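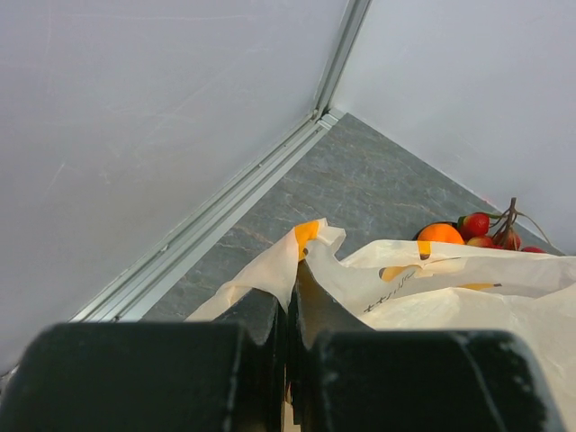
I'd signed up for the open day at Perell mostly for the free lunch, I'll admit it, and because I write the safety and handling procedures at a much smaller shop and wanted to steal some ideas. I came home with 11 pages of notes and a sandwich in my bag, so call it a good day out!

Perell has the back half of a building on Carnegie, past the tile warehouse. You sign in, you get a visitor badge, and then before anyone shows you a single robot they hand you the rules. One sheet, both sides, big type. No loose scarves or lanyards past the yellow line, no reaching into a cell for any reason, and if you hear someone call "hold," you stop talking and stand still. I liked that last one a lot. Our own sheet runs to 17 pages and I'd bet lunch that no visitor has ever gotten past the second.

The handling cells were my favorite stop. They work with household stuff — bags, clothes, play food — and each cell has its own binder hanging on a hook outside. Ours was a two-arm cell, and the binder had a section just for soft goods, which I read standing up while the rest of the group went ahead to the coffee.

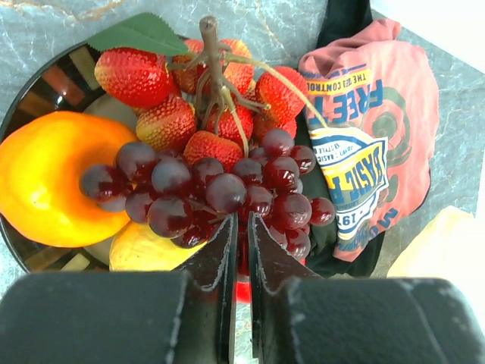 Artificial fruit and a folded T-shirt sharing one plate, with the fingers in close.

The soft goods rules are short. Start each session from a written layout, and write down any change to it before the arms are enabled. Keep a list of every prop in the cell and check it again at the end. If a plastic bag tears, it goes in the bin and gets logged, no tape. They've been keeping that log since they moved in, and it was up to 2,021 entries when I looked. Somebody has very neat handwriting.

There's also a rule about finger wear that I'm going to copy word for word if they'll let me (I emailed them in the parking lot). Scuffs on the surface are fine and just get noted. A chip on the gripping face means the finger comes off before the next session, however busy everyone is. The old way, they told us, was to leave it to whoever was on shift, and then the morning people and the afternoon people would argue about it. Boy, did that sound familiar.

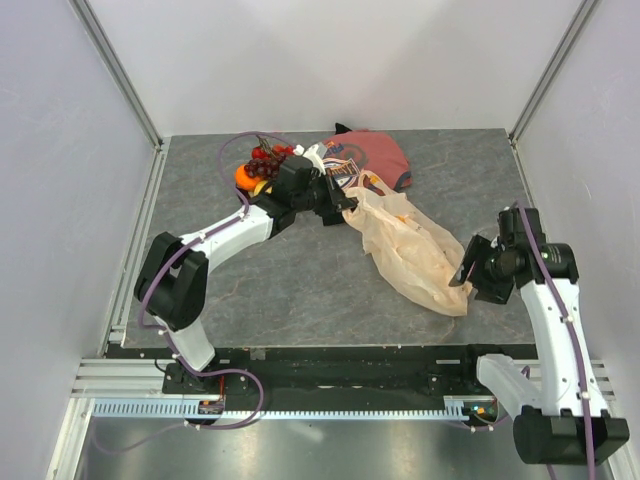
Do both arms have to be stopped before someone reaches in to fix one item?
Both of them, every time. At Perell the person reaching in also keeps the enable key in their own pocket until their hands are back out.

After the coffee we got a short talk from a guest from Favholm, who do outside audits. The bit that stuck with me was about two arms sharing one table. Your risk assessment has to cover the pair working together, including what happens when one is holding something and the other stops. I went straight home and checked ours. We have a page for the left arm, a page for the right arm, and not much on the two of them at once. So that's my January sorted.

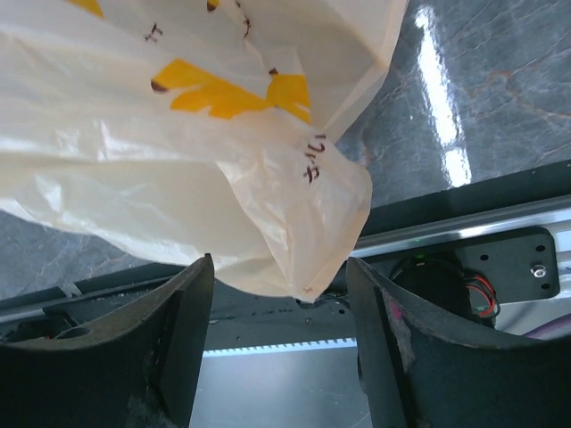 The other thing the auditor kept coming back to was cables. Check them at full reach as well as at the parked position, and put the check on the daily card so it doesn't wait for the yearly service. Perell does theirs at 8 a.m., with initials, and they do the whole thing again after more than 1,000 cycles. I asked if people ever just initial the card and skip the walk. There was a bit of a pause — then our guide said they'd caught it once, and now the card has a blank where you write down what you found, even if it's "nothing."

If you go next time, wear real shoes, they will turn you away in sandals. Parking is on the Carnegie side only. The Skelteck table by the exit had sample binders and lockout tags to take home, and I grabbed a handful of the red ones before they were gone.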